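Search this site
Enter keywords
Print this page
E-mail this page to a friend

Dernen open day: the worktop works at Fankhauser

I went to the Fankhauser open day in July expecting to be sold a kitchen, and I was, twice, before I had got my coat off. Dernen is a long way to go for a worktop. The train from Fokville stops short of the village and the shuttle bus the leaflet promised turned out to be a minibus which left when the driver felt it was full. I got to the gate at 10.20 for a tour advertised at ten, and the tour had not started either.

The firm makes stone-look surfaces: tables, counters, the slabs you see in hotel bathrooms. There were 506 names on the visitor list, according to the woman on the desk, and I could believe it from the queue for coffee. Our group was put with Svenja Thaler, who runs the finishing hall and was the best thing about the day. She answered questions as they were asked. Her colleague from the sales side tended to answer a different one.

We began in the mixing room, where ground mineral and resin go into something like a large dough mixer. The claim on the wall was that the material is "as natural as the mountain". I asked what share of it was resin. The salesman said it varied. Svenja Thaler said it varied by product and that she would have to look it up, and later she did come back with a sheet, though it covered one range only and the column I wanted was headed "typical". I would like to see what a buyer is told when a piece turns out not to be typical.

The press hall was loud and hot and we were hurried through it. Reece Sugden, a fitter from Ustbridge who had come over with his own tape measure, wanted to know about thickness. He has had slabs from several makers that were thinner at one end, and he pays for it in packing and swearing. He was told the tolerance was very tight. He asked for the number. He was given a brochure. I had the same brochure by then, and the number isn't in it.

Finishing was better. You could stand at the line and watch the polishing heads go across and back, and there was a rack of rejects which we were allowed to handle. Most of the faults were small: a dark speck, a vein that stopped dead, a corner gone. I thought half of them would have passed in my kitchen. Mirjam Nägeli, who checks the slabs by eye under strip lights, disagreed with me politely on every one. She said the pale colours are the hardest to inspect and also the ones people order most. I asked what happens to the rejects. Some are cut down for samples, she said, and the rest are crushed. The poster beside her said "zero waste". Crushed and taken where, I didn't find out.

Then the showroom, where I began to lose patience. The stain test was done with coffee, red wine and beetroot, all wiped off inside a minute. Anything survives a minute. I asked if they had one that had been left overnight and was told it was a very good suggestion. The heat test was a saucepan on a trivet.

The pale marble finish is the one they push hardest, and I'll admit it is easy to like. The veining is faint and irregular enough that you don't catch it repeating, at least in a small piece.

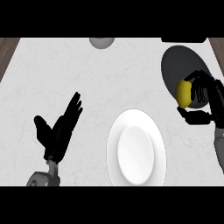

Page last changed: July, after corrections from two readers

Against a brown wooden floor a top like that looks clean and a bit cold, and a small grey bowl at the back does very little to warm it up. It is also a rendering. Half the showroom was screens, and I would sooner judge a surface with crumbs on it.

Prices were not on display. Pressed, the salesman wrote "from 134" on the back of a card, and did not say whether that was per metre, per square metre or before cutting. The discount for open day visitors was up to 200, on orders signed before 4 in the afternoon. I don't sign for things at an open day and I would advise you not to.

Lunch was soup and good bread. The return minibus left on time, with empty seats.

Would I go again? For the finishing hall, yes, and I would ask for Svenja Thaler's group. Take a list of questions and a pencil, and wear flat shoes, as the press hall has open grating on the stairs. Reece Sugden has written to ask for the tolerance figure. If he gets a reply I will add it to this page.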